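**Edulance enrollment equity grant: progress report, March**

Prepared by Orysia Zakharchenko for Myrto Spanos

The boundary review in Dretwood is on schedule. Enrollment records for 839 students across 13 elementary schools have been matched to home addresses. Eight of the schools draw from a single attendance zone; the remaining five accept transfers under the district's open enrollment rule.

Transfer requests were coded by reason given. Sibling placement and child care were the most common. Forms with no reason entered are held in a separate file and are excluded from the tables.
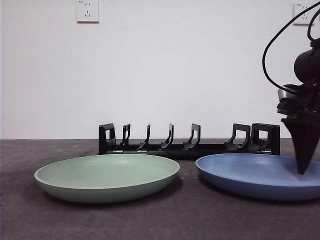
*Green plate and blue plate in front of the dish rack.*

Syahrul Subramaniam has drafted two alternative zone maps. Both keep current bus routes. Map B moves the Cevport line east and needs a decision from the district on walking distance before it can be tested.

Open items:

- Lunch program data for two schools, requested and not yet received
- Parent survey, translated versions under review by Loukia Karras
- Budget: no change requested

Draft maps go to the district office next month.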